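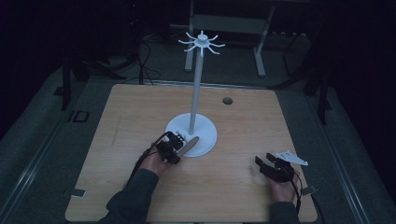 Two grippers, two hands and one white stand with eight hooks.

How do you teach a robot to tidy up? You can't just tell it! So at Dellbridge we show it, over and over again, and my job is to do the showing (best job ever, if you ask me).

I hold a black gripper in each hand. They're a bit like the pinchers you use for picking up litter, only with cables and lots of small parts. When I squeeze, the jaws close. In the photo the left hand's jaws are open and empty, and the other gripper has got hold of something long and grey, right by the bottom of the stand.

While I work, a computer saves where my grippers go and when they open and shut. One go at a job is called a demonstration. My friend Elis and I did 703 of them in April, and my arms really ached!

Later on, the robot's program studies all those goes and looks for what they have in common. Then it has a try with its own arms. The first time, ours missed the hook 18 times in a row. Elis laughed so much she had to sit down.

Want to try it? Pick up a sock using two wooden spoons. It's much trickier than it sounds!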